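Wednesday, kids' denim, and why I own 231 clothespins

Quick one, dinner is in the oven and I have maybe twenty minutes.

So June is when I do the Big Drawer. Anybody who has been here a while knows the Big Drawer. It's the bottom one in the kids' dresser, the one that has to be kicked shut, where every pair of pants goes that is too short, too hot, too stiff, or "feels weird." I put it off all spring. Then last week the front came off in my hand. Just the front. The whole face of the drawer, with the knob on it.

Okay. Fine. Message received.

Dumped it all on the bed Tuesday night, thinking I'd do it before anyone wanted to sleep in there. Did not. Slept with a pile of jeans on my feet. By the next morning the cat had moved in and I had to start over anyway, because cat hair.

First thing I learned: elastic waists are the only ones that get worn. All the proper jeans with the button and the tiny metal zipper, basically brand new. Stiff as a board. One still had the size sticker down the leg and it's been through two birthdays. The pull-on kind, completely beat up, washed to death, knees going pale. That tells you everything. I'm done buying buttons for anybody under eight. My sister says they have to learn sometime. Sure. Not at 7:40 with the bus coming.

Second thing: I fold wrong. Always have. I fold jeans in half leg to leg and then in half again, toss it on the stack, and the elastic end puffs up like a bread roll and the whole stack leans over. Pacita Salazar from the school pickup line folds for a living (she did the floor at a kids' store for years) and she told me to stop putting all the waistbands on the same side. Alternate them. One to the left, next one to the right. I was a little insulted by how simple that was. It works though, the stack sits level now and I got 2 more pairs per row.

Her other rule, which I'm still bad at: smooth from the waist down to the hem, never the other way. And do it with your flat hand, dont pinch and tug. I'm a tugger.

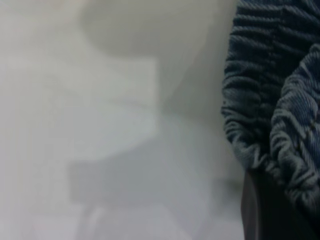
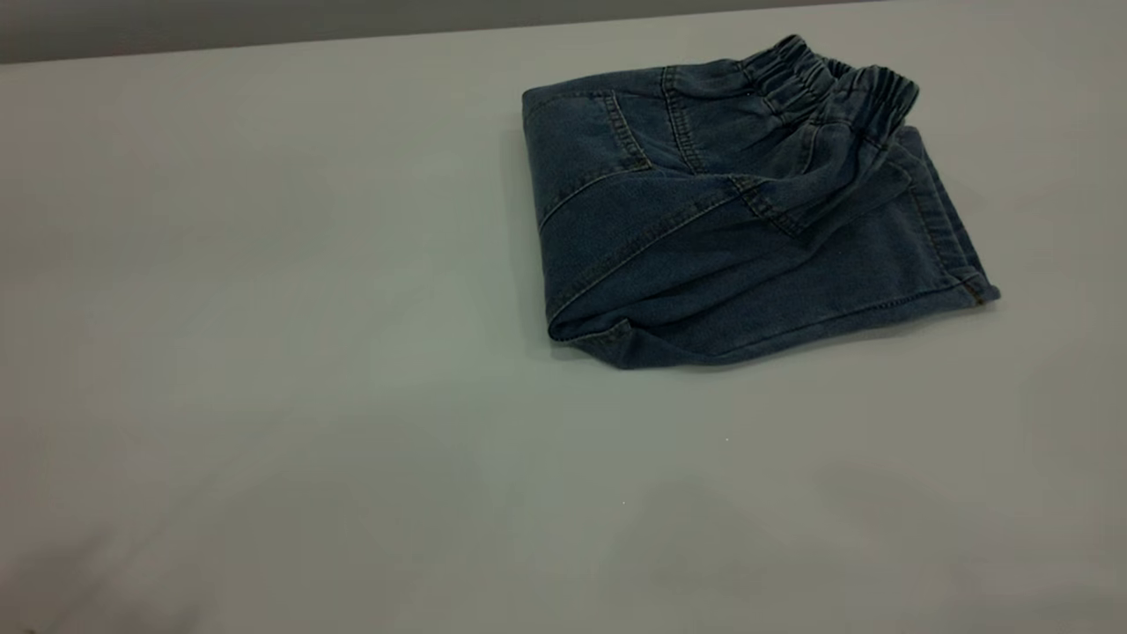
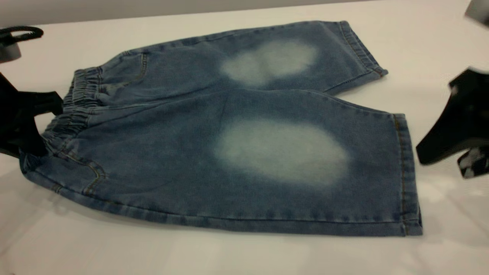
Elastic waists and gold stitching on the denim, my favorite kind.

Anyway the sorting. I did keep, mend, pass on, rags. The keep pile is always too big. I get sentimental about a hem. There's a pair from the summer we drove to the lake every single weekend and I can't, I just can't, so those went in the memory box, which is also too full, and that's a different post.

Mend pile got smaller this year because I have given up on knees. I used to patch from the inside with iron-on stuff and it would peel at the corners and get crunchy. Now if the knee really goes, the legs come off and they're shorts. Cut lower than you think. LOWER. You need room to roll it twice and stitch, and I've made a pair so short it ended up on a teddy bear. I mark with chalk, cut, roll, press, then one row of stitching close to the edge. Regular thread is fine but if you can match the gold topstitching color it looks like you bought them that way. I used a spool of Trelter heavy thread in a sort of mustard. It jammed my machine once and then was fine. Use a bigger needle then you'd normally use.

Pass on pile goes to the swap at the school gym. I try to be strict, nothing goes in that I wouldn't be happy to pull out of a bag myself. So the elastic has to still snap back. Test: stretch it, let go, look. If it just sort of sighs at you, rags.

Rags. Old denim is a terrible rag for windows and a great rag for the bike chain. There you go.

Now the drawer itself. I looked at buying a new dresser and found one I liked, the Clidholm, four drawers, nice and low. It was over 200 with delivery and I closed the tab. Glued the front back on with wood glue and held it with every clamp we own plus a stack of cookbooks. Left it overnight. So far so good, and the drawer is not stuffed anymore so maybe it'll hold. I also put in two of those Sarkar dividers, the spring kind that push out against the sides. One holds. The other one slowly works its way to the back like it's trying to leave. If anybody has a trick for that tell me in the comments. I tried a bit of shelf liner underneath, helped some.

Laundry notes since people asked last time:

Inside out, always, cold. Denim with denim, dark stuff separate. I didn't do this with the first kid and we had a whole year of gray-blue socks.

Line, not dryer, for anything with elastic. That's what kills it, the dryer. Hence the clothespins. Yes 231, my son counted them on a rainy day and wrote it on the bag in marker. I hang from the hem, waistband down, the weight pulls the wrinkles out and I barely have to smooth anything after.

No fabric softener. I used to swear by Bridus, the lavender one, but it made everything feel sort of coated. Half a cup of vinegar if they're really stiff. The smell goes away, mostly. My husband says it doesn't. He's not doing the laundry.

Final score, the drawer closes with one hand. There's a winter stack at the back and a summer stack at the front and a gap in the middle where apparently somebody has already put rocks. I found that out an hour ago. Eleven rocks and a popsicle stick. I left them there, I'm picking my fights.

What I still haven't touched: the sock bin, the hat hook, and the top shelf of the closet where the snow stuff is, all of it one size too small by now I'm sure. I have 80 dollars in the clothes envelope to last until school starts so I need to know what fits before I go anywhere near a sale. Might make everyone try on boots in June. They'll love that.

Timer's going. Oh, and whoever asked about the swap, doors are at nine and bring your own bags, they ran out last year by ten.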